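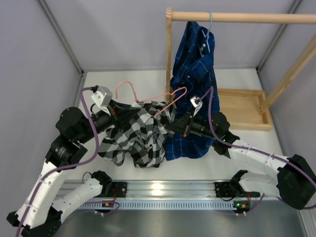 Checkered flannel shirt and pink hanger on the white table.

Pradby Building - Tenant Meeting, July 20, 2025

Chair: Sepehr Ebrahimi
Also represented: Jurkano, Taheri, Detormont (managing agent)

1. Previous minutes
Approved. Taheri pointed out that the lobby directory was listed as "nearly done" in the March minutes and still shows two firms that have moved out.

2. Shared conference rooms
Detormont wants to move bookings to a paid credit system, with 44 credits per suite each quarter. The chair asked what problem this solves. Detormont said rooms are booked and left unused, but had no log to show it. Jurkano doubts the credits will stay free for long. No vote taken. Detormont to bring booking records.

3. Parking
The agent's flyer still promises "ample parking." The lot has 74 spaces and visitors use the street most mornings. Taheri asked for the wording to be changed. Detormont will "look at it" - the same answer as last time.

4. Mail handling fee
A charge of $638 appeared on the Suite 3 statement with no breakdown. Detormont believes it covers virtual office mail. Jurkano does not rent a virtual office. Charge disputed, payment withheld until an itemized bill arrives.

5. Other business
Heating in the rear hallway: reported fixed. Tenants will believe it when the weather turns.

Next meeting to be set by email.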